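So I finally made it to the open day at the Purves paper mill, after two years of meaning to go and then forgetting until it was over. The parking field was a mess (wear boots!) but the lady at the gate handed me a map and a warm cheese roll, and I forgave everything.

The tour starts in the pulp shed, where it's so loud you mostly just nod at the guide. They run 220 sheets an hour on the old line, all cotton rag, and the smell is something like wet laundry and oatmeal. I liked it more than I expected to! My sister did not and went off to find the coffee.
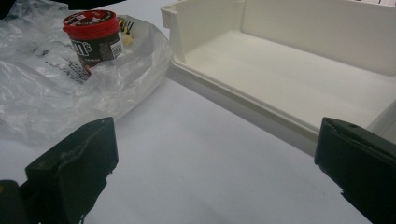
Karmont, October

After lunch we got the finishing rooms, and this was my favorite part by a mile. There's a long rack where the heavy Fuvevero sheets hang for 60 hours, and you're allowed to feel the difference between those and the thin stock they make for bookbinders. I stood there rubbing paper like a crazy person. The guide said the mill shipped 2,000 boxes last year, mostly to print shops, and that the blue dye still gives them trouble in humid weather.

The shop was mobbed. I came away with a pack of seconds, cheap because the edges are wonky, plus a notebook I'll be too scared to write in. Skip the 3 p.m. slot if you can, the line for it went clear out to the road, and the rolls were gone by then too.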